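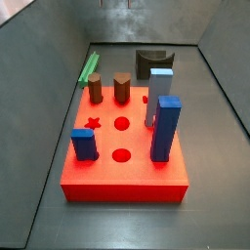
Pegs and board at the Plovside test bench.

Plotance will try its sorting arm on small shop-floor chores in May, the company said. Kitchens and laundry come later.

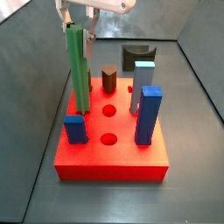
Plotance wants to know if a machine can put parts away as a shop worker does. The bench task is small – a green peg, held upright in the gripper, and a red board with round holes still open. The firm plans 136 runs.

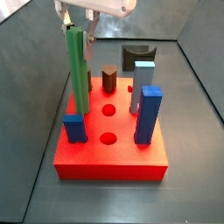 No. 8

A full stockroom is harder, with about 3,000 parts at Rafferty. 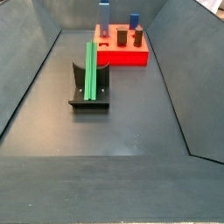 The green piece on its black rest.

Last updated: 2025-08-21

Recent items
Clidness opens repair counter
Rafferty adds 40 shelves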